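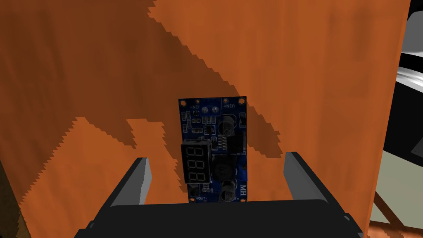
Wer einen Greifarm anschafft, kauft in der Regel zuerst die Mechanik und merkt erst bei der Inbetriebnahme, wie viel Vorarbeit die Programmierung verlangt. An dieser Stelle setzt das Angebot von Draltance an. Unter dem Namen Luletti vertreibt das Unternehmen seit Oktober eine Simulationsumgebung, in der sich Greifaufgaben mit einem Zweifingergreifer vorbereiten lassen, bevor ein realer Arm überhaupt montiert ist. Die Redaktion hat das Paket über einen Zeitraum von 20 Arbeitstagen geprüft.

Lieferumfang und Zielgruppe

Luletti richtet sich an Hochschulen, Ausbildungswerkstätten und kleinere Entwicklungsabteilungen. Das Paket umfasst die Simulationssoftware, eine Bibliothek mit 108 Objekten sowie zwei Lizenzen für gleichzeitig arbeitende Nutzer. In der Bibliothek finden sich auch elektronische Baugruppen, darunter ein DC-DC-Wandlermodul mit blauer Platine, dessen Anschlussbeschriftung in der Darstellung mitgeführt wird. Für die Ausbildung ist das von Wert, da an solchen Teilen die Ausrichtung im Greifer geübt werden kann. Gröber fällt die Behandlung der Schatten aus, deren Kanten auf größeren Flächen deutlich gestuft erscheinen.

Die Ansicht aus der Perspektive des Greifers gehört zu den Funktionen, die im Test am häufigsten verwendet wurden. Gehäuse und Finger bleiben dabei im Blick, der Raum dahinter wird mitgeführt. In den dunkel gehaltenen Innenräumen heben sich die hellen Innenflächen der Finger gut ab, und der Abstand zwischen ihnen lässt sich auch ohne gegriffenes Objekt beurteilen. 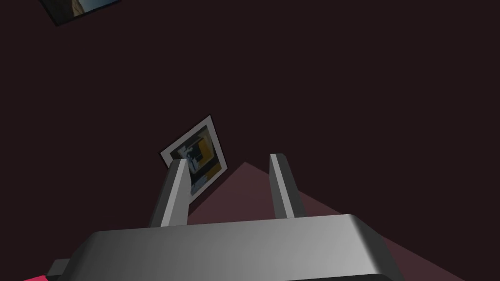

Bedienung im Alltag

Die Einrichtung verlief ohne Störungen. Szenen werden aus einer Liste geladen, Startpositionen des Arms lassen sich speichern und an andere Arbeitsplätze weitergeben. Weniger überzeugend ist das Handbuch, das die Einstellungen der Beleuchtung nur knapp behandelt. Gerade in den Wohnraumszenen mit ihren dunklen Wänden wäre eine ausführlichere Anleitung angebracht. Kleine Objekte sind dort mitunter schwer einzuordnen, wenn das Gehäuse des Greifers einen Teil der Fläche verdeckt. Ein zweiter, frei wählbarer Blickwinkel schafft Abhilfe, muss jedoch für jede Szene neu angelegt werden.

Auch der Export der Bewegungsdaten wurde geprüft. Die Dateien ließen sich in die Steuerungssoftware Veloso übernehmen, allerdings erst nach einer Anpassung der Achsbezeichnungen. Draltance hat hierfür eine Korrektur in Aussicht gestellt – einen verbindlichen Termin nannte das Unternehmen nicht.

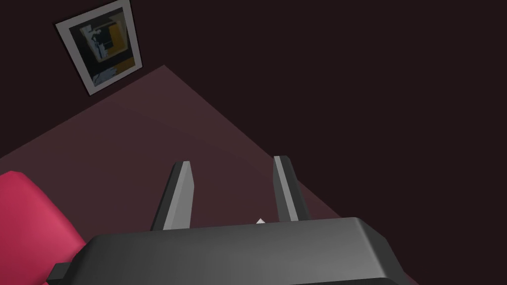 Rosário Henriques hält die Umgebung für den Unterricht am Standort Westlow grundsätzlich für geeignet, rät jedoch davon ab, sie als Ersatz für Übungen am realen Arm zu betrachten. Die Lernenden gewöhnten sich rasch an die Greiferperspektive, unterschätzten danach aber den Aufwand der Kalibrierung. Wünschenswert sei zudem eine Möglichkeit, eigene Objekte ohne Umweg über ein externes Programm einzubinden.

Die Lizenz wird jährlich abgerechnet, eine Testversion mit verkleinerter Bibliothek stellt Draltance auf Anfrage bereit. Bestellungen zu den bisherigen Bedingungen nimmt das Unternehmen bis zum 25. Juli entgegen.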